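Prendness Roll Calls, data card

Version 2

What is in it

3076 recorded votes from the lower chamber of the Prendness state legislature, one row per roll call, with the bill number, the session, the question put to the floor, and the yes, no and absent totals. Member-level votes sit in a separate file and join on the vote key. Voice votes are missing. They were never recorded by name, so any claim about "how the chamber voted" made from this data covers only the fights somebody wanted on paper.

Where it came from

The clerk's printed journals, scanned by Proter and run through their text recognition. Proter's delivery notes call the result clean. We checked a sample by hand and found 284 rows where the totals on the page did not match the names listed under them. Some of those are scanning errors. Others are wrong in the journal itself, and we left them as printed, with the flag column set to 1.

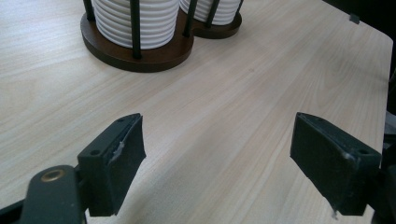 Mihăilă wrote after the first release that the flag should be split in two, one value for a bad scan and one for a bad journal, and that lumping them together makes the clerk look worse than the clerk was. Fair enough. We still can't tell the two apart in every case, and I'd sooner ship one honest column than two guessed ones.

Party labels

Treat these with suspicion. They come from the Dinby member directory, which gives each member a single party for an entire career. We know of 17 members who switched. Their labels are wrong for part of their service, and party-unity scores built on them will be off.

Not good for

Ranking members by attendance. "Absent" in the journals covers illness, excused leave and walking out before a vote, with no way to separate them.

Changes since version 1

Duplicate rows from the May special session removed. Committee votes dropped, coverage was too thin.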